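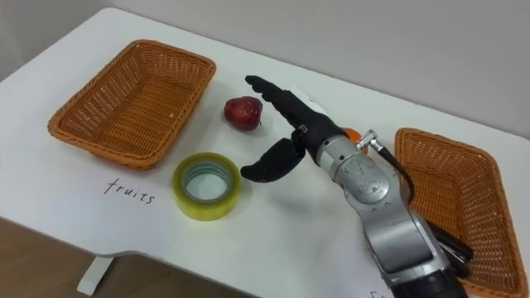
An apple, a roll of clear tape and two woven baskets. The word "fruits" is written on the table in front of the left-hand one.

Sorting: how things get put into groups

Sorting means putting things into groups by following a rule. The rule tells you which things belong together. People sort washing, post, coins, library books and the contents of school bags, and the method is much the same each time.

What you need to sort

You need a set of objects, a place for each group and a rule. The place can be a basket, a drawer, a shelf or a circle drawn on paper. The rule is usually a short sentence, such as "fruits go on the left".

A rule depends on a property. A property is something about an object that you can check. Colour is a property. So are size, shape, weight, what an object is made of and what it is used for. An apple can be checked for all of these. So can a roll of tape.

Take the apple and the tape. If the rule is "fruits go in the left basket", the apple goes in and the tape does not. If the rule is "red things go in the left basket", the apple still goes in. If the rule is "things you can eat", the result is the same again. Three different rules have given one answer. You cannot always tell which rule somebody used by looking at the groups afterwards, and this is why labels are useful.

Labels

A label is a word, picture or colour that names a group. It should be short and it should be placed close to the group it names. A label halfway between two baskets could belong to either.

One word is often enough. "Fruits" tells you to put apples, pears and bananas in the same place, even though they differ in colour and shape. A word that covers many kinds of thing is called a category. Some categories fit inside others. Apples are inside fruits, fruits are inside foods.

How a basket is made

Many sorting baskets are wicker. Wicker is a way of weaving, and it can be done with willow, rattan, cane or even strips of paper. Stiff pieces called stakes form the skeleton. Thinner pieces called weavers pass in front of one stake and behind the next. At the top, the ends are bent over and tucked in to make the rim, or a separate piece is bound on. The rim stops the weave coming undone.

A shallow basket with low sides is sometimes called a tray. It suits sorting because you can see what is in it without tipping it out. Gaps in the weave let air through, which helps fruit to keep. Very small objects such as beads can slip through the gaps, so they need a dish.

Awkward objects

Some objects fit two groups. A tomato is a fruit to a botanist, as it grows from a flower and holds seeds. In a kitchen it is usually kept with the vegetables. Neither person has made a mistake. They are using different rules.

Other objects fit no group at all. There are three ways to deal with them: change the rule, add another group, or make a group called "other". If "other" becomes the biggest group, the rule needs changing.

Try it: the two-basket test

Collect 27 small objects from around the house. Ask an adult before you take anything sharp or breakable. Put out two baskets or trays.

Choose a property and write a label for each basket. Sort everything. Note down any object that made you stop and think.

Tip everything out, choose a different property and sort again. Look for objects that stayed together both times.

Now remove the labels and ask somebody else to work out your rule. Kenza Ghoneim's class at Stutstead found that "made of wood" was guessed quickly and "used before breakfast" took much longer.

Words to know

Category: a group with a name.
Property: something about an object that can be checked.
Rim: the top edge of a basket.
Stake: a stiff upright piece in a woven basket.
Weaver: a thin piece passed between the stakes.

Text by Loubna Chraibi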